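Speaker notes - Registers of a scattered parish: the Duleck mission book
Local history evening, Thu 20 February

Opening. Thank Noreen Kazmi for the transcription. State scope: one volume, one mission district, baptisms and burials only. Marriages were kept separately and are not covered tonight.

The Duleck book has 198 leaves. It was kept by a succession of visiting clergy who rode a circuit of farms and hamlets, the furthest being Nirnlow. There was no resident priest. Entries were made in batches, often weeks after the event, from slips carried in a saddlebag.
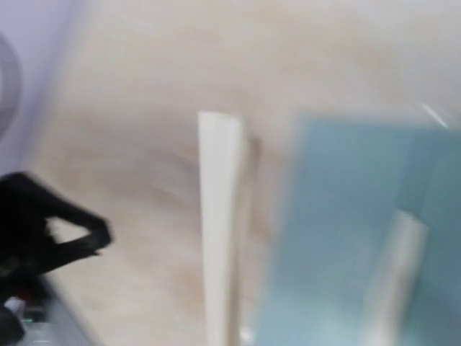 Consequence for dating: the date in the margin is the date of writing up. The date of the sacrament, where given, is inside the entry. Earlier users of the book took the margin date throughout, and the Titley index repeats the error. Pause here, as people will want to note it.

Totals. Baptisms, 1073. Burials, 785. Do not draw a rate from these. Burials away from the chapel ground were reported late or not at all, and seven leaves are missing between the second and third hands.

Hands. Four main ones. The second is the hardest: small, sloping, Latin endings dropped. He writes the mother's family name first, which has misled several family researchers.
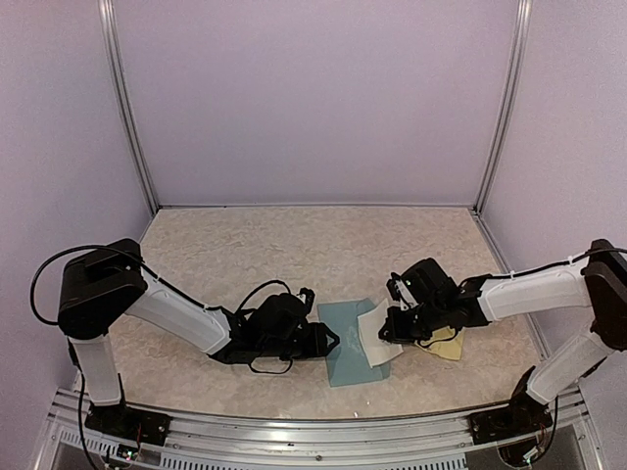 Sponsors. This is the useful part. Where a child was baptised at a distance from the chapel, the sponsors were nearly always from the nearest two farms. Plot the sponsors and the circuit appears: out by the river road, back over the ridge. Torbjørn Hedlund has done the same for a Lutheran district and found a comparable pattern. Mention his warning about servants, who moved each spring and stood sponsor wherever they happened to be working.

The Kobzar family entries show the method. Three children, three different sets of sponsors, one farm. The family did not move - the route did.

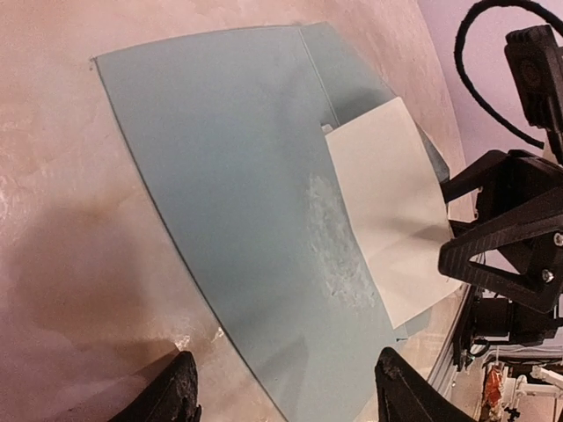

Pale blue-grey sheet on the tabletop.

Sick calls. Not recorded as such, but the burial entries say whether the last rites were given. Refer to the note on the winter journey to Nirnlow, where the priest arrived after the funeral and entered the burial on the word of the neighbours. He signs it, then adds 'not present'. 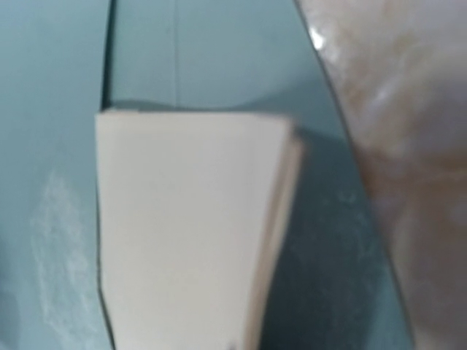

Cream-white block, seen from the wrist camera.

Questions likely to come up: access to the original (by appointment, pencil only), and the marriage book (Noreen starts on it in March). If asked about the missing leaves, say that the stubs are cut cleanly and leave it there.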